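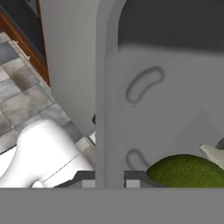 Trandonbridge robotics firm compares two sets of gripper fingers in simulation before ordering parts

9 May 2022

Cluvurico, the Trandonbridge company that builds handling software for commercial kitchens, has finished a simulated comparison of two finger designs for its two-finger gripper and will take one of them forward to hardware tests this fall.

The comparison ran to 2000 simulated grasps for the first design and another 2000 for the second. All of them took place in computer-rendered rooms with household and kitchen items, using a virtual arm and a virtual camera mounted at the wrist, looking out past the fingers.

The first design, known inside the company as Sabatier, is a long, narrow finger with a flat inner face. The second, Gindau, is shorter and has a shallow curve along the inner face, meant to hold round produce without squeezing it hard. Both bolt to the same base and are driven by the same motor, so the company could swap one for the other in the simulator without changing the controller.

Danica Milošević, who led the work, said the team had argued for most of the winter about whether the curve was worth the trouble.

"The flat finger is easy to make and easy to model," she said. "The curved one costs more and you have to be more careful about where the contact points land. We wanted numbers before we paid for a mold."

The results favored Gindau, though by less than some on the team had expected. Across the full set of items it completed 84 percent of its grasps, against 79 percent for Sabatier. A grasp was counted as complete if the item was lifted, carried to a marked spot and set down without being dropped on the way.

Nearly all of the gap came from fruit and vegetables. On boxes, cartons and flat packets the two designs scored within a point of each other, and on thin items such as spoons Sabatier did better. Its longer tip could reach under an edge that the shorter finger tended to push away.

Edin Softić, who built the item models, said the spoon result was the one he would look at again.

"A spoon on a hard surface is a difficult thing to simulate," he said. "If you get the friction a little wrong the whole result moves. I would not bet on that number until we have done it with a real spoon."

Friction was the main complaint of the project. The team began with one friction value for every item and dropped that approach after a few days, when lemons were sticking to the fingers as firmly as rubber balls. Softić then assigned a separate range to each type of surface, and the simulator picked a value from the range at the start of each run. Several early batches were thrown out and run again with the new settings.

The rooms were varied as well. Floor and wall finishes, furniture and lighting changed from run to run, and the set included spaces other than kitchens. Milošević said this was mostly for the benefit of the camera software, which has to pick out an item against whatever happens to be behind it.

The camera produced a finding of its own. With the wrist mount in its original place, the fingers covered a large share of the view once the gripper closed in on an item, and the software often lost track of small objects in the last part of the approach. The wider Gindau finger made this worse. In the first batches, a good number of its misses were put down to the camera and not to the finger.

Mirsad Matić, the company's controls engineer, tried eight mounting positions before settling on one slightly higher and farther back. He also changed the controller so that it remembers the last good estimate of where the item is and keeps moving toward it when the view is blocked.

"It used to stop and wait for a better look, and there was never going to be a better look, with the finger in the way," Matić said. "Now it goes ahead on what it has and checks again after it closes."

The published scores were all taken with the new mount and the changed controller, for both finger designs. Scores with the old mount were lower for both, and the company has not released them in full. Matić said they were collected in smaller batches and were not a fair match for the later runs.

Closing force was also looked at, in a smaller side test. The team set three limits on the motor and repeated the produce runs at each. Gindau held its score at the lowest setting for most items. Sabatier lost several points there, mainly on heavier fruit, which slid down the flat face as the arm began to move. At the highest setting the two came out close to even, but the simulated pressure on soft items went above the bruising limit the company uses for ripe produce.

That limit is one of the weaker parts of the study, by the company's own account. It was taken from bench measurements on a small number of avocados and tomatoes and then applied to everything soft. A short technical note that goes with the results lists it among the points still to be checked, together with the spoon friction and the behavior of wet packaging, which was left out altogether.

Milovan Yordanov, who runs a food-packing line outside Trandonbridge and has seen the results, said he was interested but would wait for the hardware.

"I have seen good simulations before," Yordanov said. "On my line there is water on everything, and the crates do not arrive straight. Show me a full shift with it and then we can talk about price."

He added that finger wear mattered more to him than a few points on a score sheet. His line changes its present gripper pads every few weeks, and the work stops while it is done. Wear was not part of the simulated comparison.

Cluvurico said wear would be covered in the next stage. A first set of Gindau fingers is to be made this summer, with the hardware tests due to start in October at the company's workshop. The plan is to repeat a selection of the simulated grasps on a real arm, with the same items and the same starting positions, and to see how far the two sets of scores agree. Eight items have been picked for the first round — five kinds of produce, two cartons and a soup spoon.

The Sabatier design is not being dropped. Natnael Tilahun, who handles product planning, said the company expects to keep it for customers who mainly handle boxed goods, where it is cheaper and does the job just as well.

"If you never pick up a peach, you do not need to pay for the curve," Tilahun said.

He said a quick-change base, which would let a user swap the two kinds of finger without tools, had been drawn up but not approved. The extra joint would add weight at the wrist, and the team wants to see what the arm does with the heavier finger set first.

The hardware tests will use the same controller version as the simulated runs. Matić said he had been asked to freeze it and had agreed, with one exception for a timing fault found last month, in which the gripper could report that it had closed slightly before the motor stopped. The fault did not affect the simulated scores, he said, because the simulator reads finger position directly.

The item models and room settings will be offered to a few outside groups for checking, Tilahun said. The controller code will stay in house. The technical note can be had from the company on request, and a second note with the October results is planned once the tests are complete.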